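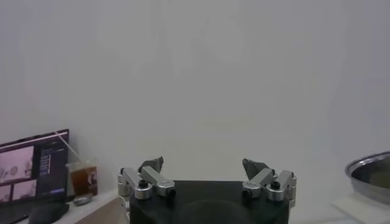

How I Patch Nail Holes and Repaint a Wall Without the Patches Showing

Monday, October 21, 2019

When we left the apartment on Mamgate I had 28 nail holes to deal with and a landlord who was very fond of his security deposit clause. I'd hung everything in that place. Plates, a coat rack, a mirror that was far too heavy for the hook it was on. So I got a lot of practice in one weekend, and I've since done the same job in two rooms of our house in Tumley, and I think I finally have it down!

What you need: a small tub of lightweight spackle, a flexible putty knife, a fine sanding sponge, primer, your wall paint, a short-nap roller and a damp rag. I buy my spackle at Boutros Hardware, but any brand works fine on holes this size.

Step 1. Flatten the hole first.
Pull the nail straight out and run your finger over the spot. You'll almost always feel a little raised ring. Press it in with the rounded end of the putty knife handle (a light twist does it). I skipped this for years and wondered why my patches had bumps.

Step 2. Fill it.
Push a dab of spackle in with the knife, then scrape across it once at a low angle. Once! If you keep fussing with it you drag the stuff right back out. Leave it a hair proud of the wall, let it dry as long as the tub says, and go over any hole that has sunk.

Step 3. Sand, but gently.
Small circles, hardly any pressure, and stop when your fingertips can't find the edge. Wipe the dust off with the damp rag and let the wall dry. 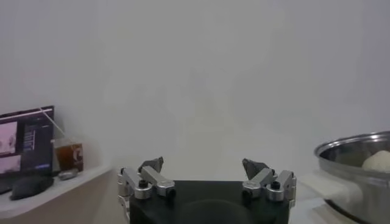
Step 4. Prime the patches.
Bare spackle soaks up paint faster than the wall around it, and you end up with dull spots that only show when the sun comes in sideways. Dab primer on each patch and feather it out past the edge with an almost dry brush. Mine gets 4 hours before I put paint on it, but go by your can.

Step 5. Paint, and pick your battle.
If you've got leftover paint from the same can and the wall is fairly fresh, you may get away with rolling just the patches. I did that in the hallway and it was fine. In the bedroom it was a disaster, and I ended up doing the whole wall from corner to corner, which I now do anyway if there are more than a handful of patches. Pale colors are sneaky, by the way. I went through 2 sample pots of Multulora before I got a gray that didn't turn lilac after lunch.

Roll from top to bottom, keep a wet edge, and don't go back over a section that's started to set. That's where those ugly lap marks come from.

I still have the stairwell to do, and I'm putting it off until November when my ladder comes back from my sister's garage. If you've got a good trick for the high bit over the stairs, please leave it in the comments.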